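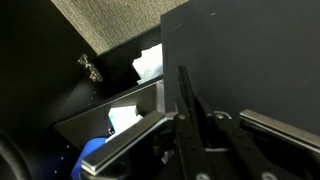 Visit to Codilis, 23/04/2025

We went to Codilis to settle one question: whether to put a robot arm into next year's equipment plan, and if so how much to set aside. There were three of us from Trikel, two from the stores side and me from purchasing. Hajnalka Gál met us at reception and took us straight through to the demonstration rooms on the first floor.

Codilis does not make arms. It buys them in, fits the grippers and the small cameras, and sells the lot with set-up and a year of support. The rooms are laid out like offices and flats, with carpet and ordinary furniture. Most of what we saw was drawer and cupboard work, and this is close to what we would want: opening a cabinet, reaching in, taking out soft items and putting them somewhere else.

The gripper on show has two flat metal bars for jaws, set on a black body. Ms Gál said the jaws are the part buyers ask about least and end up spending on most. Bars of that sort are a wear item. Codilis sells them in pairs and suggests holding two spare pairs per arm. I asked for the price per pair in writing and she gave it to me before we left: 306 euros, fitting not included. The screws are standard and our own people could do the change, but doing so in the first year affects the support terms. We need to read that clause properly.

Soft things are harder than boxes. A crumpled cloth has no fixed edge to take hold of, and the cabinets with dark insides give the camera little to work with. My colleague from stores asked what happens in a black drawer with the room lights down. The answer was that a small lamp can be added at the wrist, as an extra. It is not in the base quote. We should assume we need it, as our own cupboards in the lower corridor are dark and the ceiling lights there are poor.

Then we went through the costs. The main points for the plan:

Hire before buying. Codilis offers a trial hire at 453 euros a week, minimum four weeks, and takes half of it off the purchase price if we order within the quarter. The two firms we looked at before, Dudás and Tisudis, do not hire out at all. Dudás would lend a gripper without an arm, which is no use to us.

Floor and furniture. The base plate needs a firm floor. On carpet it has to stand on a board, and the board has to be fixed. The drawers also need to be in decent order. A loose hinge that a person would work around without noticing can stop the arm, so we should check all the cabinets before any trial and put repair hours into the budget. I had not allowed anything for this.

Training. Two days for up to four people, on their site or ours. If they come to us we pay travel. Ms Gál advised sending the people who will use it every day, and leaving managers for a shorter session. Extra places are 200 euros each.

Support after year one. This is where the Codilis and Tisudis quotes differ most. Tisudis looks cheaper on paper but charges by the call. Codilis charges a flat yearly sum with replacement of the arm while it is away for repair. With one machine and no spare, I would take the flat sum.

Delivery is ten weeks from order. If we want to see a trial finished before the plan closes, the hire has to be agreed in May.

Lunch was in their canteen and we paid for our own. In the afternoon we had another half hour with the price list and then a short look at the workshop, where photographs were not allowed. Parking is limited, so go by train if you visit. The station is a 15-minute walk and there is a bus, but we did not see one in either direction.

Still to do on our side: measure the corridor cabinets, ask the insurer whether a hired arm is covered, and get the Dudás figures on the same basis as the others. I will send the comparison sheet round when the last of these is in. For now I have put a line in the draft plan for the hire, the lamp, two spare pairs of jaws and the cabinet repairs, and left the purchase itself for a separate decision.

200 views | 6 shares | 3 comments

Related items
Notes from the Tisudis open day
Hire or buy: what we paid for the pallet lifter
Equipment plan: how to submit a request
Stores corridor lighting, update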